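Print | E-mail

Gashaw Court rental units: progress report to the housing fund, 27th September

Tenancies have been signed for 127 units, up 3 since July. The remaining vacancies are all on the Stillumel Street side, where the lobby is still being painted in the new colour.

Ayana Mekonnen has finished the rent review. Two-bedroom units stay at $1,800 a month, heat included. Parking is now $100 extra.
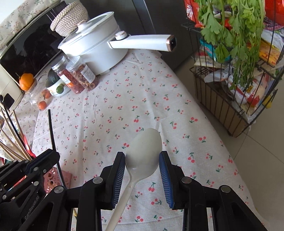 Tekle Weldu is chasing Iltis for the elevator certificate, and we can't release the top floor until it arrives. The next draw request will follow once he has it.

Adanech Mersha
Property manager

Print | E-mail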